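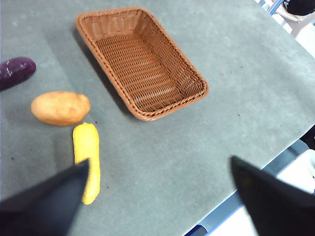
Why Does Weaving Hold Together?
By the Muli kids' page, July
114 shares | 30 comments

Have you ever pulled on a basket and wondered why it doesn't just fall apart? I have! There's often no glue in a basket at all, and hardly any nails, so what's doing the work?

Over, under, over, under

Cut some strips of paper and try it. Lay a few side by side, then slide another one across, going over the first, under the second, and so on. The next strip does the opposite. Now give one a gentle tug. It rubs against all its neighbors, and that rubbing is called friction. One crossing is weak, but a basket has lots and lots of them — and they all hang on together.
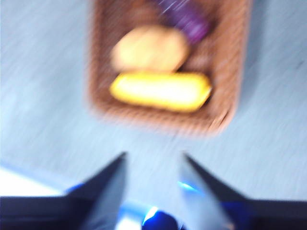 What can you weave with?

Almost anything long and bendy! Willow, grass, reeds, strips of bark, even plastic. Dry willow snaps, so weavers soak it first (my bathtub has been full of sticks before, and my family was not thrilled). At the Gorkeck fair I once saw a basket as tall as me, made from 193 willow rods.

Is it an old idea?

Very! People were weaving baskets long before anybody wrote a word down. The little museum in Zusodholm has a scrap of one that's more than 4,000 years old, and you can still see the overs and unders.

Your turn: weave a paper mat and see how hard you can pull before a strip slips out.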